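뉴스레터 구독 폼 설정 방법: 무료 PDF 자동 발송과 유료 회원 구분

최종 수정: 3월
적용 대상: Reva 테마를 사용하는 개인 사이트, 메일 발송 플러그인 Leckie

1. 준비 사항

관리자 권한 계정, 발송용 도메인 메일 주소, 첨부할 PDF 파일이 필요하다. 무료 메일 계정을 발신 주소로 지정하면 수신 측에서 스팸으로 분류되는 비율이 높다. PDF는 웹용으로 저장하고 파일명에 한글과 공백을 쓰지 않는다.

2. 목록 만들기

Leckie 메뉴에서 '목록'을 열고 두 개를 만든다. 하나는 무료 구독자용, 다른 하나는 월 3,000원 회원용이다. 한 목록에 태그만 달아 구분해도 작동은 하지만, 결제가 해지되었을 때 태그가 남는 경우가 있어 권하지 않는다.

무료 목록의 수신 동의 방식은 '이중 확인'으로 둔다. 가입자가 확인 메일의 링크를 눌러야 등록이 완료된다. 확인 메일의 제목은 짧게 쓰고, 본문에는 링크를 하나만 넣는다. 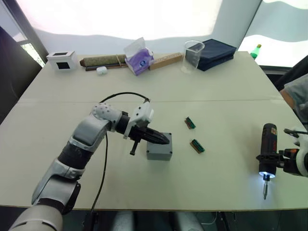

확인 링크의 유효 시간은 기본값을 유지한다. 값을 0으로 두면 만료가 없어지고 미확인 주소가 계속 쌓인다. 이 사이트에서는 정리 전 주소 3,531건 가운데 확인을 마친 주소가 2,006건이었다.

3. 구독 폼 삽입

가) '폼' 메뉴에서 새 폼을 만들고 무료 목록에 연결한다.
나) 입력란은 이메일과 이름만 남긴다. 이름은 선택 항목으로 지정한다.
다) 개인정보 수집 동의 체크박스를 추가한다. 기본 상태는 해제로 둔다.
라) 생성된 단축 코드를 복사하여 사이드바 위젯에 붙여 넣는다.

팝업으로 띄우려면 지연 시간을 따로 지정한다. 모바일에서는 팝업을 끄고 본문 하단에만 표시한다.

4. PDF 자동 발송

'자동화'에서 시작 조건을 '구독 확인 완료'로 선택한다. '폼 제출'을 선택하면 미확인 주소에도 파일이 나간다. 파일은 메일에 직접 첨부하지 않고 다운로드 링크로 넣는다. 링크는 Nistdale 저장소의 공개 폴더에서 발급한다. 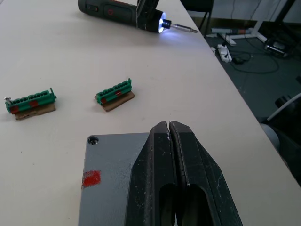
흰색 탁자 위의 검은색 그리퍼와 회색 금속판

5. 회원 전용 글 설정

글 편집 화면 오른쪽의 '열람 권한'에서 회원 목록을 선택한다. 요약문은 비회원에게도 표시되므로 149자 이내로 따로 작성한다. 비워 두면 본문 첫 문단이 그대로 노출된다.

6. 건강 관련 글의 면책 문구

수면, 운동, 식단을 다루는 글에는 면책 문구를 붙인다. 테마 설정의 '글 하단 공통 문구'에 입력하면 모든 글에 적용된다. 메일에는 적용되지 않으므로 Leckie 서식의 바닥글에도 같은 내용을 입력한다.

예문: 본 글은 일반적인 정보 제공을 목적으로 하며 의사의 진단이나 치료를 대신하지 않습니다.

7. 점검

테스트용 주소로 가입하여 확인 메일, PDF 링크, 수신 거부 링크를 차례로 눌러 본다. 확인 메일이 오지 않으면 도메인의 SPF와 DKIM 레코드를 먼저 확인한다. 레코드를 수정한 직후에는 반영이 늦을 수 있다. 캐시 플러그인을 쓰는 경우 폼이 있는 페이지를 캐시 대상에서 제외한다.

관련 글: Skerkotitz 결제 모듈 연결하기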